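Search this site
Enter keywords

Tivgate bench – pre-run check, number puzzle task
Method: two-arm policy, Parton variant, 700 demos

1. E-stop reachable from chair – OK
2. Finger pads – OK. One finger has a scuffed rim, leave for now
3. Start state: tiles 3, 4, 5 out of the tray, rest in – OK
4. Keep hands clear of both arms before start – remind everyone agian
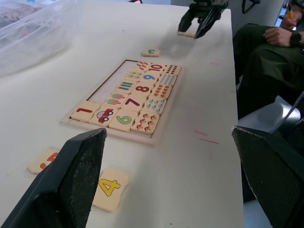
Why are the loose tiles moved between trials?
So the policy can't get by on one memorised start position. Angles get changed as well.

5. Grip force cap set to 6 N – OK
6. Approach speed – held at 100 mm/s near table. Sandberg settings were faster, not using those
7. Open fingers wide enough for tile plus slack – borderline, recheck after lunch

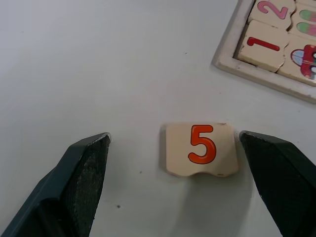 Item 7: tile 5 between open fingers.

8. Tabletop – specks and pinkish marks, wipe before next block
9. Bagged items – stay at back, out of reach of both arms 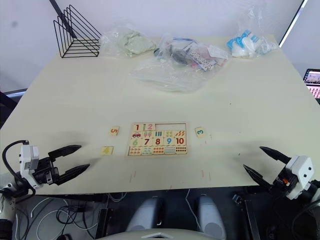 10. Cables under table – looped, tidy before May visit
11. Logging on, clock synced – OK

Result so far: almost 4 hours of trials, no stops tripped. Placement still weaker than pick up – edges catch. Ziltgate tray not checked yet, seperate sheet.

Contact the lab | © Tivgate | Back to top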